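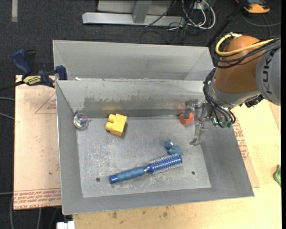 **그림 5-1** 회색 금속 상자에 담긴 생활 잡화. 빗, 블록, 투명한 공이 한 상자에 들어 있다.

# 제5장 섞인 물건의 분류와 보관

## 5.1 잡화란 무엇인가

앞 장까지는 규격이 정해진 물품을 다루었다. 병, 통조림, 책처럼 모양이 일정한 물품은 선반의 높이와 폭만 맞추면 보관 방법이 거의 정해진다. 이 장에서는 그렇지 않은 물품을 다룬다. 크기와 모양이 제각각이고, 한 가지 용도로 묶기 어려우며, 대개 한두 개씩만 있는 물품이다. 현장에서는 이를 잡화라고 부른다.

잡화는 가정의 서랍에서도, 학교의 분실물 보관함에서도, 반품을 받는 창고에서도 생긴다. 생기는 과정은 비슷하다. 제자리가 없는 물건을 우선 한 곳에 넣어 두고, 그 위에 다른 물건이 쌓인다. 시간이 지나면 상자 안의 물건들은 같은 상자에 있다는 점 말고는 공통점이 없게 된다.

그림 5-1의 상자가 그런 경우이다. 파란색 둥근 빗은 몸단장에 쓰는 물건이고, 노란색 블록은 장난감이다. 두 물건은 모양도 쓰임도 다르다. 빗을 찾는 사람과 블록을 찾는 사람이 같은 상자를 뒤지게 되므로, 내용물이 늘어날수록 찾는 시간도 길어진다.

이 장을 마치면 다음을 할 수 있어야 한다.

- 섞인 물건을 나누는 기준을 세우고 그 기준을 말로 설명한다.
- 물건의 모양에 따라 알맞은 용기를 고른다.
- 분류표를 작성하고, 분류가 어려운 물건을 처리한다.

## 5.2 나누는 기준

물건을 나누는 기준은 여러 가지이다. 실무에서 자주 쓰는 것은 용도, 모양, 재료, 사용 빈도의 네 가지이다.

**용도에 따른 분류**는 가장 널리 쓰인다. 물건을 찾는 사람은 보통 무엇에 쓸 것인지를 먼저 떠올리기 때문이다. 그림 5-1의 빗은 미용용품으로, 블록은 완구로 보낸다. 다만 용도가 분명하지 않은 물건이 있으면 이 기준만으로는 작업이 멈춘다.

**모양에 따른 분류**는 용기에 넣는 단계에서 필요하다. 공은 경사진 바닥이나 넓은 선반에서 굴러가므로 벽이 있는 용기에 넣는다. 각진 블록은 면을 맞추어 쌓을 수 있다. 손잡이가 달린 긴 물건은 세우거나 한 방향으로 눕혀야 자리를 적게 차지한다. 빗처럼 솔이 있는 물건은 솔이 눌리지 않게 둔다.

**재료에 따른 분류**는 세척과 폐기를 함께 계획할 때 쓴다. 물로 닦을 수 있는 것과 없는 것을 나누어 두면 작업 순서를 짜기 쉽다. 재료를 눈으로 확인하기 어려운 물건은 제품 표시를 읽고, 표시가 없으면 담당자에게 묻는다.

**사용 빈도에 따른 분류**는 자리를 정할 때 쓴다. 날마다 쓰는 물건은 허리와 어깨 사이의 높이에 두고, 드물게 쓰는 물건은 그 위나 아래로 보낸다.

한 번에 네 기준을 모두 적용하면 칸이 지나치게 많아진다. 먼저 하나를 골라 큰 묶음을 만들고, 필요한 묶음에만 두 번째 기준을 적용한다.

## 5.3 용기의 선택

용기는 물건을 나눈 다음에 고른다. 용기를 먼저 사면 물건을 용기에 맞추어 넣게 되고, 분류 기준이 흐려진다.

벽이 비스듬한 상자는 위쪽이 넓어 손을 넣기 쉽고, 작은 물건이 바닥 가운데로 모인다. 대신 같은 높이의 곧은 상자보다 바닥 면적이 좁다. 금속 상자는 단단하고 닦기 쉽지만 무겁고, 물건을 던져 넣으면 소리가 크다. 표면이 매끈한 금속은 밝은색 물건의 빛을 되비추기도 한다. 그림 5-1에서도 노란 블록의 색이 뒤쪽 벽에 흐릿하게 비친다. 내용물을 눈으로 확인하는 작업에서는 비친 색과 물건을 혼동하지 않도록 조명의 위치를 살핀다.

깊은 용기에는 작은 물건을 많이 넣지 않는다. 아래에 깔린 물건은 위의 것을 모두 꺼내야 보인다. 작은 잡화에는 얕고 넓은 용기가 알맞다.

## 5.4 사례: 트리럼 보관실

트리럼(Trirham) 보관실은 여러 시설에서 모은 분실물을 맡는 곳이다. 2019-07-14에 보관실을 맡은 마저리 록우드(Marjorie Lockwood)는 상자에 섞여 있던 물품 132점을 다시 분류하였다. 처음 세운 기준은 용도였고, 칸은 12개였다.

첫 분류에서 14점이 어느 칸에도 들어가지 않았다. 부속품인지 완제품인지 알 수 없는 것이 대부분이었다. 록우드는 이 물품을 가까운 칸에 억지로 넣지 않고 '미정' 칸을 따로 만들어 날짜를 적은 꼬리표를 붙였다. 이후 물품을 찾으러 온 사람들의 설명을 듣고 한 점씩 제 칸으로 옮겼다.

이 사례에서 눈여겨볼 것은 미정 칸의 운영이다. 미정 칸에는 기한과 담당자가 있어야 한다. 둘 중 하나가 없으면 그 칸은 곧 또 하나의 잡화 상자가 된다.

## 5.5 분류표의 작성

분류표에는 물품의 이름, 눈에 띄는 특징, 넣은 칸, 넣은 날짜를 적는다. 특징은 색과 모양을 먼저 쓴다. '빗'이라고만 적는 것보다 '파란색 둥근 빗, 무광 손잡이'라고 적는 편이 나중에 확인하기 쉽다. 이름을 모르는 물품은 추측한 이름을 쓰지 말고 보이는 대로 적는다.

| 물품 | 특징 | 칸 |
|---|---|---|
| 둥근 빗 | 파란색, 손잡이 무광 | 미용용품 |
| 블록 | 밝은 노란색, 둥근 돌기 | 완구 |
| 공 | 투명, 가운데에 분홍·초록·파랑 빛깔 | 미정 |

표 5-1은 그림 5-1의 물품 일부를 위의 방식으로 적은 것이다. 공은 완구일 수도 있고 장식품일 수도 있어 미정으로 두었다. 다음 절에서는 미정 물품의 보관 기한을 정하는 방법과 꼬리표의 서식을 다룬다.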